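**School breakfast in the classroom: what we learned by July**

Since the beginning of the last school year, the Poden district lets pupils eat breakfast at their desks during the first lesson, and not only in the cafeteria before the bell. Many members asked us how it goes, so in this issue we give a short report.

The old way had one big problem. The cafeteria opened at 7:15 and closed before the second bus arrived. A child who came with this bus had the right to a free breakfast but no time to take it. At Grunik Elementary, 210 children were signed up for the meal and in a usual week less than half of them ate it. Teachers knew this very well. Several of them kept crackers in a drawer and paid for them with their own money.

Now the kitchen staff bring the food to the door of each room in insulated bags, and the pupils eat while the teacher takes attendance and reads the morning news. It takes 11 minutes, sometimes more in first grade. By spring the district served 566 breakfasts a day in the three schools that joined, and the school nurse at Grunik reported fewer visits for stomach pain before lunch.

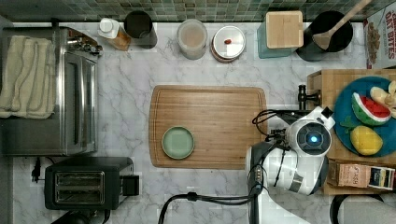 Caroline Mugo wrote to us that the meal is good but the minutes are not free. In her room the milk is spilled, the tables must be wiped, and the reading block starts late on most days. She would like the district to count breakfast as instruction time in the official schedule, so that teachers do not have to find it somewhere else.

We think she is right to ask. The state already permits this - a principal only has to write it in the daily plan - but two of our schools did not do it yet. Marisol Puma from our office has prepared a one-page letter which you can give to your principal. It also asks for a second trash pickup in the morning, because the bins in the hallway are full by nine.

The money is the other question. The district pays for the bags and the extra kitchen hours from a grant of the Nkosi Fund, and this grant ends next June. The school board will discuss the budget for the year after in its fall meetings. If you teach in one of the schools, please send us a few sentences about how the mornings look in your room, also when your experience was not so good. Sławomir Piątek collects the answers and will bring them to the board.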